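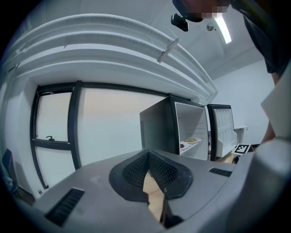

Section 4. Storing food and defrosting

4.1 Before first use

1. Leave the refrigerator standing upright, unplugged, for 2 hours after it has been moved.
2. Wipe the shelves and the door liner with warm water and a little baking soda. Dry with a soft cloth.
3. Plug the cord directly into a grounded wall outlet. Do not use an extension cord.
4. Set the dial to the middle position and close the door.
5. Wait until the inside feels cold before adding food. On a warm day this can take until evening.

Note: If the refrigerator stands near a large window, keep direct sun off the side panels during the hottest part of the day. A blind is enough. The compressor will run more often in a sunny room.

4.2 Storing plates of cooked food

1. Let hot food stop steaming before you put it away. Do not leave it out for more than 2 hours.
2. Cover each plate with a lid, wrap or a second plate turned upside down. Pasta and noodles dry out quickly if left open.
3. Set plates flat on a shelf with a gap between them. Cold air has to pass between the plates and along the back wall.
4. Keep cooked food above raw meat, never under it.
5. Check that no plate sticks out past the front of the shelf, then close the door. A rim that touches the door shelves will keep the seal from closing.

Caution: Do not push plates against the back wall. Food touching the wall may freeze.

Caution: Red sauces, beets and berries can stain the liner. Wipe up spills the same day. Do not use bleach or scouring powder.

4.3 Door shelves

Use the door for bottles, jars and condiments. It is the warmest part of the refrigerator, so milk and eggs keep better inside. Put the heaviest bottles on the bottom door shelf. Do not hang bags from the door or lean on it while it is open.

4.4 Defrosting

Defrost when the frost is 1/4 inch thick.

1. Turn the dial to OFF and unplug the cord.
2. Take out all food and put it in a cooler.
3. Lay a towel along the bottom edge and leave the door open.
4. Empty the drip tray as it fills.
5. Dry the inside, plug in the cord and return the dial to its earlier setting.

Caution: Do not chip at the ice with a knife. A punctured lining is not covered by the Pollel warranty.

For replacement shelves and door seals, see Section 11.

Text revised Jun 19, 2020. Y. Arsenault

We use cookies to improve your visit to the Pollel support pages. Accept all | Manage settings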